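Flevell Hand-Held Gripper Kit – Notes After Two Months of Use

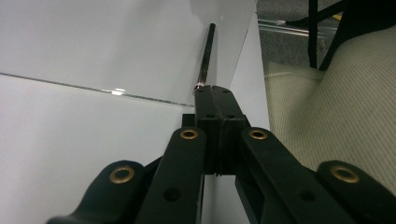 By the editor, Zodero workshop pages
Updated Tuesday, November 10, 2020

We've had the Flevell on the bench long enough now to have real opinions about it, and most of them are happy ones! It's a hand-held gripper for recording demonstrations: you carry the tool to the job, do the job with the fingers, and the camera on it records what the fingers are up to. Later you use those recordings to train an arm. If you already run a Hattar arm you can bolt the same finger set onto its wrist, and for us that was the main reason to buy.

What's in the box

The kit comes as a gripper body with the linkage already assembled, a handle with a squeeze trigger, the camera mount, one pair of narrow fingers, spare eyelets in a little bag, and two hex keys. No camera (you supply your own) and no battery for it either. Our box also had a printed setup sheet that was one revision behind the one on the download page, so go with the download.

The linkage

Black link arms sit on either side of the fingers in a mirror layout, with brass-colored eyelets in the rounded ends. The fingers stay parallel through the whole stroke, and that makes such a difference on small things. Our old Rukgate clamp swung its tips in an arc, so anything slim would squirt out forward just as you closed on it. With the Flevell you come in straight, squeeze, and the thing stays where you pinched it.

You'll see plain round holes farther down the inner arms as well. We leave ours open. The matte finish is nice too – hardly any glare off the plastic in our footage, though the eyelets do shine a bit under a desk lamp.

Thin objects

Pencils, dowels, cable ends, paintbrushes: this is where the narrow fingers earn their keep. A slim black rod held right at the tips leaves nearly all of its length in view of the camera, and for tasks like putting a pencil in a cup that's exactly what you want to record. We ran 60 pick-and-place demonstrations with thin objects in one afternoon and threw out only two, both because I'd bumped the trigger early.

Wide objects are another story. A soup can is fine, a cereal box is a stretch, and for anything bigger you'll want the wide fingers, sold separately.

Comfort and upkeep

The handle suits medium and large hands. Smaller hands can reach the trigger, but it gets tiring after 23 minutes or so of steady squeezing, and a shorter trigger would be very welcome (please, Flevell!). Wipe the fingers down before each session, check the eyelets for play every week, and don't oil them. Ours have gone over 14 hours of recording with no wobble that I can feel.

Would we buy it again?

Yes, and a second one is on order for January so that two people can record at the same time. The trigger could be better and the paper instructions need a refresh, but the parallel motion is lovely and swapping the fingers to the arm takes one hex key and a bit of patience. Keep the spare eyelets somewhere safe. They roll.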